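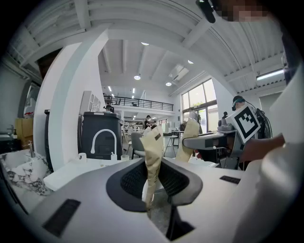 Search exhibitions, artists, events Go

Lamptey Gallery, Rooms 1 to 3
Walk-through before opening: "Salt Roads," photographs by Hooman Golestani
June
Checked by Loredana Pace, with Tharushi Mollah for the gallery
Prints on the list: 74

Marks used: OK, NOT OK, LATER (needs a second look), N/A

1. Prints and frames

1.1 All prints on the wall match the hanging list. NOT OK
The list says 74. I get 74 on the walls, but two of the titles in Room 2 are swapped. The small harbor print is labeled as the goat path. Tharushi says the artist may have wanted it that way. I'd like to hear that from the artist.

1.2 Frames hang from two points. OK

1.3 Security screws fitted and tight. LATER
Told they were all done last night. I tried nine and two of them turned with my fingers, both on the long wall in Room 1. Do the whole wall again.

1.4 Glazing free of cracks and chips. OK
Print 31 has a scratch in the lower left corner. It's on the loan report already, so no action.

1.5 Condition reports signed for loaned works. NOT OK
Bristach sent 18 prints and I was shown 18 reports. Three have no signature from our side. "We all know they arrived fine" is not a signature.

2. Light and air

2.1 Light at print surface within the level agreed with the lender. LATER
The meter was last calibrated in a year that someone has written over in pen. Borrow another one and read Room 3 again with the blinds up.

2.2 Blinds close fully. NOT OK
West window, Room 3. There is a gap wide enough to put a stripe of sun across the fishermen by four in the afternoon. The supplier, Alow, says the blind will "settle." I have never seen a blind settle.

2.3 Humidity loggers in place and recording. OK
One per room. Room 2 was reading higher than the others while the door was propped open for the ladder. Close the door.

3. Visitors

3.1 Exit routes clear, doors open from inside. NOT OK
Flat crates stacked along the back corridor. I was told they'd be gone by noon. Still there at 2:15.

3.2 Room limits posted. LATER
Sign at the entrance says 116 people, floor plan says 81 for the same three rooms. Negin Najafi has the fire certificate and will confirm. Until then, use the lower number at the door, including on opening night.

3.3 Benches stable. OK

3.4 Floor cables covered. OK
Tape on the projector cable is new. Check it again after the first weekend, as the last lot curled up in days.

3.5 Wall text readable from a wheelchair. NOT OK
The long essay in Room 1 starts well above my head. Laimutė Strazds wants to keep it there for the look of the wall. A printed copy at the desk would help, if it is in big type and there's more than one of them.

4. Alarm

4.1 Motion sensors tested in each room. OK
Tested by walking, not by reading the panel.

4.2 Frame alarms. N/A
The Prarkex brochure says its room sensors make these unnecessary. I'd want that in writing from the insurer.

To be fixed before doors open: 1.3, 1.5, 2.2, 3.1, 3.2
Can follow in the first week: 1.1, 2.1, 3.5

Second visit at 9:30 a.m. on opening day. Please have the ladder and the screw key out.

L. Pace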